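Irton Residence Laundry and Linen Service
Frequently asked questions for residents
Last revised August 2024

Who runs the service?
The laundry and linen service is managed by the Residence Office at Irton House. Day-to-day enquiries should be addressed to Esperanza Sotomayor, Linen Supervisor, at the ground floor desk or on internal extension 2812.

What is provided with my room?
Each room is supplied with two fitted sheets, two pillowcases and one blanket. Residents may use their own bedding if they prefer. Personal bedding is washed with the resident's clothing and not with the house linen.

How often is house linen changed?
House linen is changed once a fortnight. Used linen should be left in the grey sack outside the door by 9 a.m. on the date shown on the corridor notice.

How should clothing be marked?
All items sent to the laundry must carry a name label. Labels may be ordered from the desk in packs of 200. Iron-on labels are not accepted on nylon or padded garments, as the heat of the iron may damage the outer fabric; a sewn label should be used instead.

Can coats and padded jackets be sent to the laundry?
Yes, provided that the care label permits machine washing. Padded garments are washed separately and normally take 3 working days. Garments marked "dry clean only" are sent to our contractor, Casado, and the charge is added to the resident's monthly account.

How should a hooded jacket be folded before it is handed in or stored?
Residents are asked to fold padded jackets flat. Jackets which have been rolled or pushed into a sack take up more room on the shelves and may be returned for refolding. The following method is recommended:

1. Empty all pockets, including any on the inside. The service cannot accept responsibility for items left in them.

2. Lay the jacket on a made bed or other clean, flat surface. Spread out the body and sleeves, and free the hood if it has bunched up near the collar.

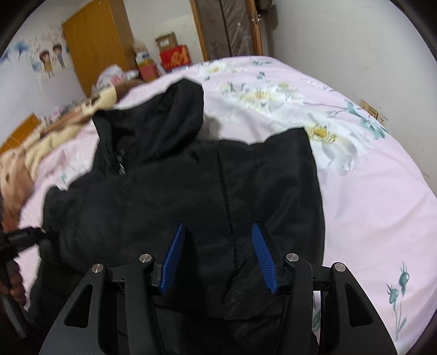 3. Close the zip fully and turn the jacket so that the front faces down.

4. Fold each sleeve across the back, followed by the hood.

5. Press gently from the hem upwards to release trapped air, then fold the jacket in half – or in thirds if it is a long one.

Where can winter clothing be kept during the summer?
A storage room is available from June. Each resident may store one box, which must be closed and clearly labelled with name and room number. Boxes may be collected from the desk.

What happens if an item is lost or damaged?
Please complete a claim form within 14 days. Claims are considered by Gunther Nolte, Residence Manager, who will reply in writing. Residents are advised to arrange their own insurance for items of particular value.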